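When Robots Come to Work

Brellham is a town with a packing plant. The plant is run by a company called Claltero, and it sends out small electrical goods for homes and offices. On a busy day, 3000 boxes leave the building.

For years, people did all the packing by hand. A packer picked up a power strip, checked it for cracks, tucked in the cord and put it in a box. Then the packer did it again, up to 2000 times in one shift. Wrists and shoulders got sore.

Now robots are learning part of this job. A robot does not know what a power strip is. It has to learn how wide to open its fingers, where to take hold and what to do about the cord. Cords are hard for robots because they bend a new way every time. 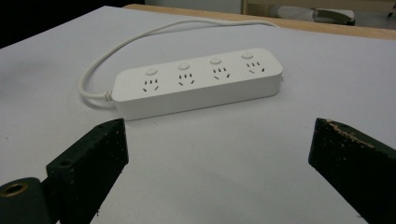 Borislav Pavlović packed boxes at the plant before the robots came. These days he teaches them. He shows a robot the same move 100 times, with the strip turned a different way on each try. He also stops the robot if it squeezes too hard.

Some packers like the change because they lift less. Others miss talking with friends on the packing line. A few worry that there will be fewer jobs later on. The company still needs people to check the goods, fix the machines and deal with a cord in a knot.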